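About Werari

Werari makes and repairs commercial kitchen ventilation filters and the housings they sit in. Our customers are school districts, hospital kitchens, caterers and small restaurants. The company was set up by Zhuoran Cao, a sheet metal engineer, and still works from its first building on Jadberg Road.

What we make

The main product line is the Brimico baffle filter. It is built in 7 stock sizes, in galvanized or stainless steel, with fixed or folding handles. Odd sizes are cut to order. A filter outside the stock range needs a drawing or a sample, and we prefer the sample. Old hoods are often out of square, and a drawing made from the catalog will not show it.

Housings are folded and welded in the same shop. Welds on the grease side are continuous and ground back. Drain channels slope toward a removable cup. We do not supply fans, ductwork or fire suppression equipment, and we do not install. Customers who need those services should speak to a licensed contractor before ordering, as the duct connection decides the collar size.
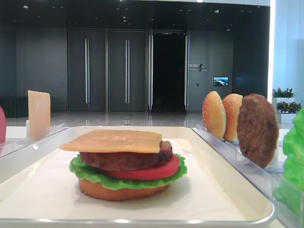 Orders are handled by part number. The part number gives height, width, depth and material in that order, followed by a handle code. If the label on the old filter has worn off, measure the filter and not the opening, then send all three dimensions in inches. Quote requests without a depth are returned.

Repair and exchange

Bent frames and loose baffles can usually be repaired. Filters with holes worn through the baffle cannot, and are scrapped for metal. The exchange service covers stock sizes only: clean filters go out, used ones come back in the same crate. We hold around 600 filters for exchange. Crates remain our property and carry a stamped number.

Testing

Each new housing is filled with water to the lip of the drain channel and left to stand before it is packed. Filters are checked for size on a fixed gauge. The result is written on the job card, and the card is kept with the order. Copies are available on request.

The building

The shop was extended in February of our second year, when the press brake was moved out of the loading area. Yu Hall, the smaller building across the yard, holds the office, the parts counter and a room for customer training on filter removal and cleaning. Parking is on the yard side. Deliveries use the gate at the back.

Parts counter: extension 405
Quotes and drawings: extension 3521

Page last revised 26/10/2021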